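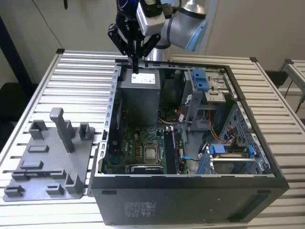 **Ticket 3104: Teardown cell 5, arm pauses over the power supply and waits**
Site: Kerslake refurb floor
Opened by: Meriem Amrani
Assigned to: Ansel Pettigrew
Status: Closed, with one follow-up

**Meriem, 7:40 am**

Hi Ansel, me again, sorry! Cell 5 is doing its waiting thing. The arm comes down over the open tower, gets to just above the power supply, and stops. No fault light, no message, it just hangs there until I hit Resume, and then it carries on like we're the best of friends. It did this on most of the black desktops in the Allenholm batch. The other towers go through fine.

What I've tried so far:

- Restarted the cell program (same)
- Wiped the camera lens (same)
- Loaded the Ovdale recipe instead of the Allenholm one (worse, it wanted to start at the drive cage)

The pausing itself is maybe 52 seconds if I'm standing right there. Trouble is I'm not standing right there anymore. Since we went over to the cells I've got three of them plus the sorting bench, so if I'm over at the bench with my back turned, it can sit for ages. When I did these by hand I'd have had the side panel off and the drives out by now, and I'd have known which ones had sticky latches before I even touched them. I don't miss what it did to my wrists, though.

**Ansel, 8:25 am**

Morning! Never sorry, please. Pulled the log. The arm is asking for a confirm because its match score on the power supply label comes in a hair under the limit. My guess is glare, those slats on the table throw a lot of light back up. Could you turn off the overhead strip nearest you and run a few?

**Meriem, 9:10 am**

Ran 12 with the strip off. Still paused on 9 of them. Also I can't read my clipboard now, so the strip is back on.

Can I say what I think it is? The Allenholm towers have the white label on top of the supply, but it isn't the same label as on the ones you taught it with. I went and dug one of the old ones out of the Mollbridge pallet and the print is laid out differently. I'd have mentioned it when the batch came in, but there's no box on the screen for "this looks different" and I didn't want to open a ticket for a sticker.

**Ansel, 10:05 am**

Please open a ticket for a sticker! You're right, by the way. I added the new label to the recipe and left the limit where it was. Try it now?

**Meriem, 11:30 am**

Straight through, no pauses since you changed it. I even got a whole coffee in.

**Ansel, 11:45 am**

Closing this. Follow-up on me: put a notes box on the operator screen and have it come to my inbox. Meriem to tell me what it should be called, because she'll be the one using it.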